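Ticket 1590: Handle on white case, Kamodine storage set
Status: Waiting on customer
Opened by: Nouhaila Tahiri
Product: Kamodine case, white, black handle
Category: Handles and latches

Customer message, 8:50
The handle on my case has started to click when I lift it. It only does it when the case is full. I tightened what I could reach from the inside and it still clicks. Do I need a whole new case or can I order the handle?

Support, Zusholm parts desk
You can order the handle by itself. It is part 69 and comes with its own screws. Before you order, please empty the case, lay it on a table with the handle facing up and send us a photo. We have two handle shapes and they don't swap.

Customer reply
Photo attached. The table is wood, so I put nothing under it. 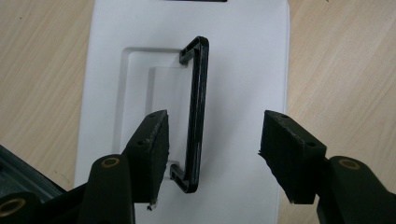 Attachment 1: case lying on table, black handle and molded recess

Support
Thank you. It's the long squared handle, so part 69 is correct. Please confirm your shipping address and we will send it out. Keep the old screws until the new handle is on.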